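The **Banel** is a two-armed tabletop robot built in a shared workshop, chiefly by Shanti Bajpai and Yesenia Mamani. It was conceived as a machine for tidying a workbench, and its construction has since kept several workbenches thoroughly untidy.

## Background

Bajpai began the project in January, after losing the same hex key 9 times in one winter (she kept a tally on the wall). Her first design, the Cukov, had a single arm and could push things off a table with great confidence. Mamani joined when it became clear that a second arm might catch them.

A middle version, known as the Gririvitz, had both arms but a shared power supply, and the two could not be moved together without one of them sulking. It was taken apart on a Friday and its better screws went into the present machine.

## Design

The arms hang from above and reach down to the table, an arrangement Mamani favoured because it left the front clear for people to lean on. Each arm has its own controller, and the pair are kept in step by Mittal, a control program written by Bajpai and named after nothing she is willing to discuss. Cabling has been the builders' main source of argument. Mamani prefers it with plenty of slack; Bajpai prefers it where she can't see it. Mamani has largely won.

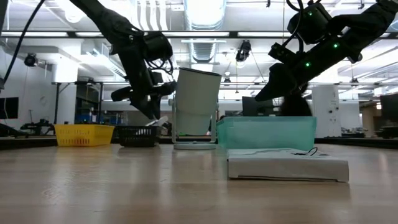
*The two arms over the table, with baskets, a tumbler in its stand and a teal bin.*

## Sorting trials

Trials use ordinary objects and a few open containers. The rules are simple: a thing is picked up, carried and put in the right place, and the builders do not cheer until it has been let go. Soft items proved easy. Tall ones were less so, and early attempts at cups led to a house rule against using anyone's favourite.

Cables are regarded as the hardest class of object. A boxed product has flat sides and stays the shape it was yesterday, while a loose lead has neither virtue. Mamani's answer was to include coiled leads in the trials alongside boxed ones and let Mittal cope. Bajpai's was to make tea.
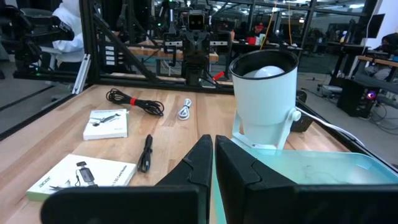 *View between the gripper fingers: two white boxes, coiled cables and a lamp on the bench.*

## Reception

Opinion in the workshop is divided. Members admire the Banel's patience, and a few have asked whether it could be taught to wash up. Others point out that a person can clear the same table in the time it takes the robot to consider the first item. The builders accept this, but note that in their experience the person never does.

Plans for a mobile base were dropped after 2 meetings, the second of which was mostly about who would chase it.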